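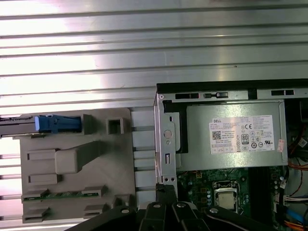
Friday, footing samples, Tindonton arenas

Started on the bags from the outdoor jumping ring and the small dressage ring. Both surfaces are the El Fassi sand and fiber mix, same supplier batch on paper. Riders report the dressage ring as deep at A and firm along the B side. No complaints on the jumping ring except the landing side of the oxer line.

Split each bag down to 200 g before drying. Oven overnight, weighed at 8:30. Fiber picked out by hand after sieving, which is slow and probably loses the short strands. The mesh on the fine sieve needs replacing. Do not use it for the May set.

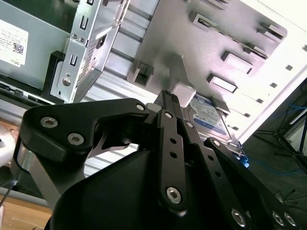 Moisture at A is well above the rest of the ring. Harrowing pattern turns there every pass, so material is being dragged into the corner and left. Core depth supports this: 86 mm at A, much shallower on the B side, with the base showing through the bottom of the core tube. Firmness at B is then a depth problem, and more water will not fix it.

Drop test repeated with the Suser hammer. First drop at each point discarded as usual. Peak values at B scattered more than I like, and 2 of them look like the hammer caught the guide tube. Marked in the sheet, left out of the mean.
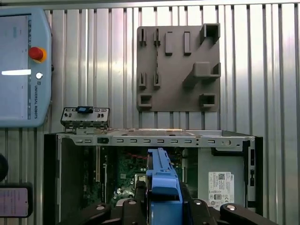
Teach pendant and holder plate, ribbed wall behind.

Jumping ring: landing side has less fiber than takeoff. Could be sorting under load, could be where the last top-up went down. The Brendden drag has not been over it since the top-up as far as the log shows.

To do:
Re-core B side at 2 m spacing, track only.
Ask for the delivery sheets on the top-up.
Level A before any more watering.
Clean guide tube, check for a burr near the lower end.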